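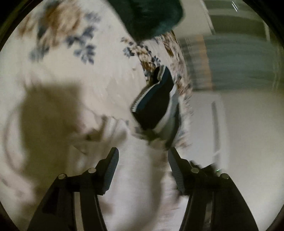
The dark one with the teal stripe, on the flowered sheet.

Up a little before seven this morning with coffee and the heating pad, because I had promised myself I would get a decent batch in for Greton before February was over. That is the sock and laundry set, for anyone who has wandered in from the bread posts (hello, you're very welcome, there will be bread again!). I do the bedroom end of it. I squeeze the gripper with my own hand, pick the thing up, carry it, put it down, let go, and then start over with the sheet pulled into some new shape so the learner doesn't decide that all beds are flat. Each little go is an episode, and I had 109 of them uploaded before today.

My goal was 48. I got to 18 by the time the coffee was cold, felt terribly pleased with myself, and then noticed I'd been coming in from the same side every single time, out of pure habit, the way I always get into the car left foot first. The Donex notes are quite firm on that. They want the approach to vary, high and low and from the far side of the bed, and they want slow hands near the cloth. I am not a slow-handed person. My mother used to say I folded napkins as if the house were on fire, and I thought of her the whole rest of the morning, which was nice in its way.

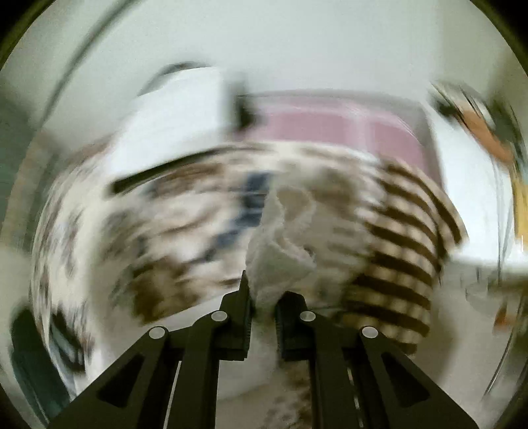 Soft things are the part I worry over most, and I've been turning it over all day, even while I was doing the dishes. A cup is a cup from any side, but cloth never sits the same way twice, and the learner has to make some sense of that from whatever I give it. Take the crumpled off-white bit, all bunched up narrow where the fingertips pinch it and puffed out above. I could pick that up a hundred times and it would be a hundred different shapes. I swung too fast on that one as well, so the bedding behind it is one big smear, and I went back and forth on whether to mark it bad. In the end I left it in with a note. Somebody at Ilolent can throw it out if they like, they have the patience for that sort of thing and I wanted my lunch.

Finished the 48 a bit after two. My wrist is sore in that one place under the thumb, so I'm going to try holding the handle looser tomorrow and see if that helps. The whole Nwankwo group of us is supposed to reach 487 between us by the end of the month, and I think we might really do it! Need to buy more hand cream, and look for the big mixing bowl, and remember to charge everything before bed this time.

6 comments | 11 shares
Contact | © Socks and Sourdough | Back to top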